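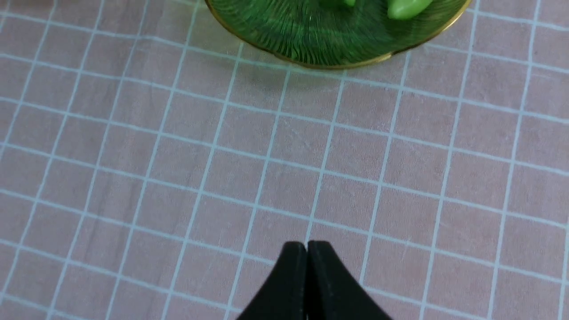
The gripper, the grid cloth and the edge of the green plate.

Have you ever set the table while you were thinking about something else entirely? Perhaps you were humming, or wondering what was for dessert, and the forks got put down all the same. Your hands knew what to do. A robot's hands don't, and that is where the fun starts for us at the Skondbridge Junior Robot Club, where we have been spending the summer holidays on a project called Ellery's Kitchen.

Ellery is the name the club voted for. It isn't really the name of a robot, it's the name of the whole set-up: the arms, the cameras, the table with its pink cloth, and the big notebook where everybody writes down what went wrong. (There is a lot written in the notebook!) The job we gave Ellery sounds like something you could do before breakfast with one eye shut. Put the orange vegetables on the orange plate, and put the green vegetables on the green plate. Off you go.

But let's slow down and think about what you do when you pick up a toy vegetable. First you look for it. Then you decide which part to hold. You move your hand over, you open your fingers, you close them again just hard enough, you lift, you carry, and you let go. You've done it so many times since you were a baby that it feels like one thing, when really it's a whole string of little jobs, one after another, like beads on a necklace. A robot needs every bead.

Let's take looking first. Our robot has a camera close to its gripper, so it gets a sort of wrist's-eye view of the world. Try this at home: make a fist, hold it up beside your nose, and look past your knuckles at something on the table. Now move your head closer. The thing gets bigger and bigger until you can't see the edges of it any more. A camera on a wrist has the same trouble. Close up, it can see bumps and wrinkles wonderfully well, but it may lose track of where everything else is. From further back it can see more of the table, but the small details are harder to make out.

That is why it helps to have more than one camera. One can look at the whole table, the way you do when you stand back with your hands on your hips, and another can look closely at the one thing you're about to touch. The computer gets both views and has to work out how they fit together.

Then there is the matter of the plates. Merle Nepia, who runs our club and has a great fondness for fancy crockery, chose see-through coloured glass with ridges around a smooth middle and a gold rim. They are very pretty plates and they are rather mean ones too, if you happen to be a computer. You and I look at a green glass plate on a pink cloth and we say, "That's a plate on a cloth." A computer looks at its camera picture and gets a great big list of coloured dots. Some of the dots are green. Some are green with a bit of the cloth's lines showing through. Some are bright white, where the glass is shiny and throws the light back. Is the white bit part of the plate, or is it a separate thing sitting on top? The computer has to learn the answer, and it learns from seeing lots and lots of pictures. 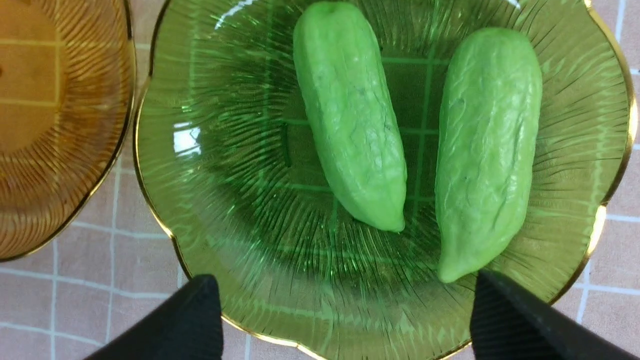
Why does the robot need so many pictures of the same plates?
Every picture is a little different, because the arm has moved or the light has changed, and the more of those differences a computer has met, the less likely it is to be fooled by a new one. Our club has saved 3151 pictures so far.

Now for the part our younger members like best, which is the holding. Find a carrot in the fridge (ask first!) and pick it up by the thin end using only your thumb and one finger. Wobbly, isn't it? The heavy end wants to swing down. Now pick it up by the thick end, and you'll probably find it hangs much more nicely. You have five fingers on that hand and a squashy palm to help you, but our gripper has two stiff fingers that open and shut, so choosing a good spot to grab matters a great deal.

A chayote is a different puzzle again. If you've never met one, it's a pale green vegetable shaped a bit like a pear, with wrinkles in it. Some families in our club call it a choko, and one or two have a vine of them climbing over the back fence. Ours are plastic and they are lumpy, and a lumpy thing can twist when you pinch it, because the fingers might land on a bump on one side and in a groove on the other. If the robot squeezes too softly, it drops the vegetable. If it squeezes too hard, the vegetable can pop out sideways like a wet bar of soap.

So how does the robot get better? It practises, much the way you would with a musical instrument, and somebody keeps track of how each try went. On the first page of the notebook, dated 2/1/18, Keegan Bright drew a line down the middle and wrote "Landed" on one side and "Didn't" on the other. We have 870 tries in there now. Each try gets a tick in one column or the other, and if it goes in "Didn't", you have to write a few words about why you think so. "Grabbed too low" is a very common one. So is "Let go too early", and there is a page with "???" on it, which is allowed, as long as you come back to it later.

Using two arms brings in something new, and that is taking turns. Think of two people cooking in a small kitchen, both reaching for the same drawer. People say "excuse me" or "after you", or they bump elbows and laugh about it. Robot arms can't laugh about it, so their program has to make sure that they keep out of each other's way. One easy plan is to give each arm its own side of the table and ask it to stay there. A harder plan, and one we are slowly working up to, is to let them share the middle.

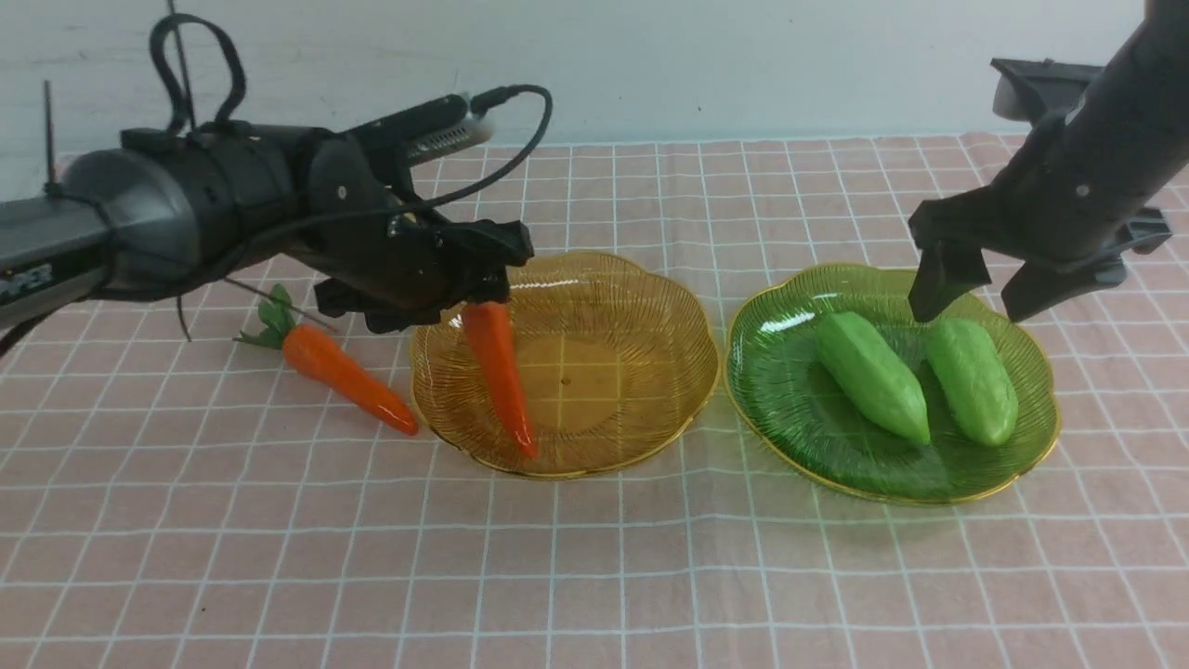 Tamsin from the Tokomdale club wrote to us to say that their robot did much better once they stopped changing three things at once. They used to move the plates, swap the toys and alter the program all in the same afternoon, she said, and then they had no idea which change had helped. Now they change one thing, try it 10 times, and only then change the next.

We thought that was very sensible, and we've copied it into the front of our own notebook. Scientists do the same, and so do people who are trying to get a cake recipe right.

Something to try with a friend

You will need two plates of different colours, a few toys or vegetables to match, and a scarf. One of you is the robot and wears the scarf as a blindfold. The other is the program. The robot may use only a thumb and one finger, and may move only when told. The program has to give very small, clear orders, such as "move your hand left", "stop", "down a bit", "close". Use plates that won't break, please! See how many orders it takes to get a single carrot onto its plate, and then swap over so that you both have a turn at being the robot.

If you write your orders down in a list, you have written a program, and we would love to see it. Bring it along to the Flaltier Room in January and Keegan will pin it on the wall beside the others.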